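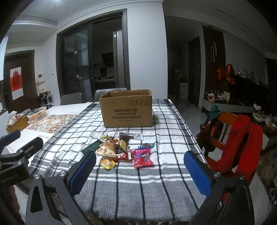
Has anyone found a sensible way to split shared food costs at a club that meets in someone's house? We run a board game group in Polness, every second Saturday, and up to now whoever hosts has paid for everything. Nobody minded when it was a packet of chips and a pot of tea. Now the host puts out a pile of wrapped snacks and candies on the plaid tablecloth before we start, then dinner happens, and the last host told me she was out of pocket by more than she wanted to say. I'd like to bring in a flat contribution of $3 a head. Two of our regulars reckon that will kill the feel of the thing. Interested to hear what other groups do.
stasden_meeples

Posted by gumleaf44
We charge. Gold coin in a tin by the door, everyone puts in what they like. It has covered snacks for years. It has never covered dinner, so we stopped doing dinner. People eat before they come or bring their own.

Posted by Popescu
Flat fee is better than the tin. With a tin the same people pay every time and the same people forget. I've been in both kinds of group. If you set a number and say it out loud at the start of the year, it's done and you don't have to bring it up again.

Posted by quietcorner
Disagree with the above. Once you charge at the door in a private home, people start treating it like a venue. We tried it. Within a couple of months I had someone complain that the good chairs were taken and someone else ask why there was no soft drink without sugar. When it was just me having friends over, that never came up.
What works for us is a roster. Host supplies the table and the hot water. One other person is down for savoury, one for sweet. If you can't make your turn you swap.

Posted by gumleaf44
Rosters are fine until the person on savoury rings at five o'clock with a sick kid.

Posted by quietcorner
Then you eat sweets for a night. We've survived it.

Posted by stasden_meeples
Thanks all. I should have said that not everyone can host. Three of us have a table big enough, so the cost keeps landing on the same households. That's my main problem with a roster where the host gives the room for nothing. Cleaning up is work too.

Posted by Popescu
That's an argument for the fee. Give the hosts the money and let them decide what to buy.

Posted by tramstop9
We're a bigger group, in a hired hall, so take this for what it's worth. We collect yearly. Hall hire is $900 and the snack budget is $100 on top, and it all goes through one account. A yearly amount is less annoying than finding coins every fortnight. The downside is new people. They don't want to hand over a year's money to find out whether they like us, so their first few visits are free and some of them never get past the first few visits.

Posted by gumleaf44
$100 for a year of snacks for a hall full of people? What are you feeding them?

Posted by tramstop9
Plain biscuits and tea. There's a bakery next door and most people go there at the break.

Posted by redkettle
Whatever you decide, think about greasy food. We had a rule for ages that anything on the table had to be individually wrapped, and it saved a lot of cards. Chips are the worst. I sleeve everything now, but there's still an orange thumbprint on the board of my old copy of Flulleo and it isn't coming out.

Posted by quietcorner
Wrapped is a lot of rubbish for the sake of a few cards. We use bowls on a side table and a damp cloth. Wipe your hands, come back, take your turn.

Posted by redkettle
Depends who you play with. Mine won't get up.

Posted by Popescu
Has anyone got the orange out of a board? Asking for the same reason.

Posted by redkettle
White eraser, very light pressure, on the parts with no ink. It lifted some of the colour. Don't use anything wet on a linen finish, I lost a corner that way.

Posted by stasden_meeples
Reporting back. I put three options to the group: the flat fee, the roster and bring your own. It went to a mix. Everyone puts in $3, it goes to whoever is hosting, and dinner is bring your own unless the host feels like cooking. One person wasn't happy and has said he'll bring a cake instead of paying. I've said yes to that. We'll run it until February and look at it again.

Posted by quietcorner
The cake bloke is on a roster and doesn't know it.

Posted by gumleaf44
February's a good time to review. Half of ours disappear over summer and you find out who's still coming. Does the fee apply to kids?

Posted by stasden_meeples
Hadn't thought about kids. We've only got the one who comes regularly and he mostly eats the lollies. I'll ask his mum on Saturday.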